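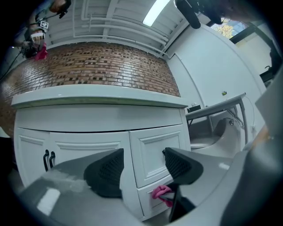 **Tuesday, bench notes — Popescu pipeline, gripper pose and sync**

Picked up where the August branch left off. Goal for today was to get both hand-held grippers into one map for the cloth task and find out why the right-hand trajectories jump when the operator turns toward the table.

Started 9:40. Replayed the cloth session through the tracker with the old config. Left gripper fine. Right gripper loses tracking for up to 10 frames at a time and then snaps back with an offset. I had blamed the ceiling light. Masking the top strip of the fisheye image made no difference to the dropouts, so the light is cleared for now.

Next suspect was the backsplash. It's glossy, the tile pattern repeats, and the tiles all look alike to the feature matcher. Plotted the matches and a good share of them slide one tile sideways. Loop closure then accepts the shifted set and the pose jumps. The plain white wall on the right side of the view makes it worse: there is almost nothing on it to hold on to, so when the gripper swings that way the tiles get most of the vote.

Changes made:

- ratio test tightened for matches in the upper part of the image
- loop closure now needs agreement from the IMU over the same window
- gripper mask redrawn. The old one covered the housing and stopped short of the linkage, so features on the fingers were going into the map as if they were fixed
- map build run once per session and shared by both grippers (was one map each, aligned afterward)

Reran after lunch. The map now has 1,226 keyframes and the jumps at the turn are gone in this session. Haven't tried it on the others.

**Cloth in the mask**

The mask is static and the cloth is not. A piece of pink fabric hanging at the finger base moves with the gripper, and its edges fall outside any mask I can draw by hand without throwing away half the cabinet. Tried a simple color threshold in HSV to drop features on pink pixels. It works on this cloth. It also eats part of the red tiles if the hue range is too wide, so the range is narrow and is set in the session file — don't copy it to other sessions without looking.

A proper segmentation mask would be better. Zalari already loads one for the policy side. Need to check whether it can run at preprocessing time without pulling in the whole training environment.

**Marker between grippers**

We use the square marker on the other gripper to get relative pose whenever one gripper sees the other. Problem: that mostly happens near the rim of the view, where the marker is small and bent. Detection on the raw fisheye image misses a lot. Undistorting the whole image first smears the rim and misses about as much.

What helped was cropping around the predicted position and rectifying only the crop. Corners come out clean enough for the pose solver. When the crop is wrong, it fails with no detection, which I prefer to a bad one. Reprojection gate set at 2 pixels, anything above that is dropped and the trajectory falls back to the shared map.

Relative pose goes into the policy observation as before. No format change, so the Pomard loader should read the new files as is.

**Latency**

Still assuming 100 ms between image and width reading in the replay script. That number came from the old cable setup and I never remeasured it. Width curve looks early compared with the fingers closing. Flagged in the config with a TODO.

**Open**

- rerun all Prundirden sessions with the new loop closure, compare dropouts per session
- remeasure latency, left and right separately
- replace HSV hack
- move crop-and-rectify out of my scratch script and into the marker module, with a test
- check the rim calibration again. Residuals grow quickly in the outer ring and I don't trust the last coefficient

Stopped 6:15. Branch pushed, not merged. Old maps are kept in the session folders with the suffix _pre, leave them until the comparison is done.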